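Automation at the Bemico returns depot, Lorndale – project report, draft 2

Still missing the appendix with the interview questions. Will add before hand-in.

## What we looked at

Bemico runs a bottle return depot on the edge of Lorndale. Bottles come in from shops, get checked, sorted, crushed and baled. Until March the checking was all done by hand at long tables. Now one line has robot arms with a small camera at the wrist, bought through a supplier called Claeys. The other line is still people. Our question – what changed for the workers, not is the robot faster. (Everyone asked us if the robot is faster.)

## How we did it

- 3 visits, all morning shift
- 27 workers filled in the short questionnaire
- 10 of them agreed to a longer talk, mostly in the break room, one in the parking lot
- shift lead gave us the fault log for the robot line, 485 entries

We wanted to see a night shift too but the depot said no, insurance.

## What the job was before

Pick up bottle, look at the label, find the barcode, look for liquid inside, drop it in the right bin. Same move all shift. Sore wrists came up in nearly every talk. So did the smell in summer. But people also said they liked the tables becuase you stand across from someone and can chat.

## What it is now

On the robot line the workers are called "tenders." They clear jams, wipe lenses, and deal with whatever the arm refuses. Less lifting. More walking. More waiting, then a rush when two arms stop together.

The talking is mostly gone. Arms are spaced far apart and the fans are loud. Several people brought this up before we asked. One said she now knows the error codes better than the person on the next station.

Pay is the same grade. A few thought it should be higher since they had to learn the screen, and the training was one afternoon with a slide deck. Depot management told us a pay review is "planned." No date.

## Faults

We sorted the fault log by cause. Biggest group by far is label reading. Barcode turned sideways, shiny plastic, crushed label, imported bottles the system has no entry for. Then grip slips, then everything else.

A sideways code is nothing for a person, you just roll the bottle in your hand. For the arm it can mean a stop, and the tender has to walk over, take the bottle and turn it to the camera until it reads.

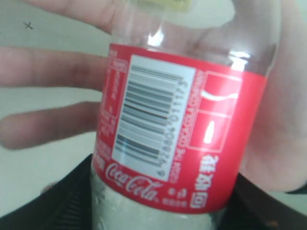 Tenders do this many times a shift and it isn't in the written job description at all. We think that matters. The depot counts a hand-shown bottle as a robot read, so on paper the arm did it. The person's part disappears from the numbers, and those are the numbers used to decide how many tenders each line needs.

Glare is the other thing. Workers have worked out their own tricks – tilt it a bit, keep fingers off the code, don't hold it too close. None of it is in the Claeys manual. New people get it from whoever is next to them, if anyone is.

## Compared with Mudumlow

The Mudumlow depot put in the same arms earlier and rotates staff between the hand tables and the robot line every two hours. We only had one phone call with them so take this lightly. They said rotation helped with boredom and that fewer people asked to transfer out. Bemico workers we told about it were mostly for it, two were against (they perfer a fixed spot).

## Suggestions

1. Log hand-shown bottles seperately from robot reads.
2. Put it in the job description.
3. Try rotation for one month on one shift.
4. Get the workers' tricks written down, by the workers, on paid time.

## Weak points of this report

Morning shift only. The questionnaire was too short and question 4 was confusing, several people left it blank. We also don't have a fault log from the hand line to compare with, the depot never kept one.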